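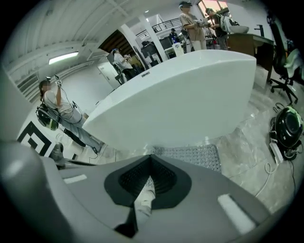

*The white tub and the gray mat with the small raised dots, on the marble-pattern floor.*

From: Catinca Husar
To: Zademholm bathroom list
Date: 6/6/20
Subject: Re: Mat next to the freestanding tub

Dear all,

Thank you to Ovidiu for his questions. I answer them between his lines, I hope it is easy to read.

> On the last call I understood that we keep the Feseren mat for the room with the freestanding tub. Is this decided? I still think that a cotton mat looks nicer next to a white tub.

It is decided for now. I also like cotton, and for guests it feels warmer under the feet. But a cotton mat must go to the laundry after every guest, and we have only five of them. The gray one can be rinsed with the hand shower and hung on the rail. I find that the gray goes well with the pale floor, which has gray in its pattern too.

> Which side of the mat goes up? In the other bathroom I found it one way in the morning and the other way in the evening.

I wrote to the Ursu shop about this and I am waiting for their answer. Until then, please leave it with the dots up, as in the picture, so at least we all do the same. If it slides when you step on it, please write to me and take it away.

> How do we clean the outside of the tub? The Lalel cream left marks on mine.

Please do not use the cream on the shiny surface. I take a soft cloth with warm water and a little dish soap, and then a dry cloth. Begin with the rolled rim and go down. The part near the floor is often forgotten, because one must kneel for it. Do not rub over the small dark label at the top. I do not know yet if we want to keep it or remove it.

> What was the price at the end? My paper says 564, and in the table I see 97.

Both are correct. 564 is the full order, with the mats, the rails and the delivery. 97 is only the delivery. I have now written this in the table more clearly.

I would like to choose the towels before December, so please send me your color wishes. White is possible, but I would prefer a light gray.

With kind regards,
Catinca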